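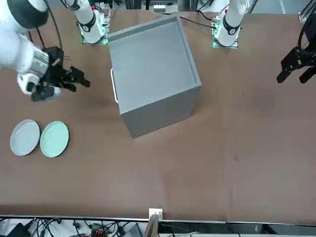 Progress Report: Storage and Work Tables
Zurnari Workshop, report to Stodico
6/28/23

1. Where we are

The first half of the grant has gone to the work tables and the storage that goes with them. The table with the brown top is in use. It takes one of the large light-gray boxes toward the back and still leaves open surface to work on. We chose the open-topped box over the lidded model because people need to get things in and out of it with one hand.

Illov has delivered 171 boxes to date. The remainder of the order is due before November. Two of the early ones came with split corners and were replaced at no charge.

2. Spending

Boxes and delivery: $2000
Table tops: $1000
Labels and shelf brackets: $700

All three lines are within the approved budget. Delivery cost more than we had planned and the brackets cost less, so we are not asking for any change.

3. Problems

The labels from Tello do not stick well to the box fronts. We have tried wiping the surface down first, which helped a little. We are waiting on samples of a stronger label and will stay with the same size so the printed sheets can still be used.

The shelves along the north wall are too shallow for a full-size box. For now those boxes are on the lower racks, and the shelves hold paper stock and hand tools.

4. Next period

Finish labeling the lower racks.
Fit deeper brackets on the north wall.
Write a one-page guide on what goes in which box and post it by the door.
Send Stodico the final invoices from Illov once the last delivery is in.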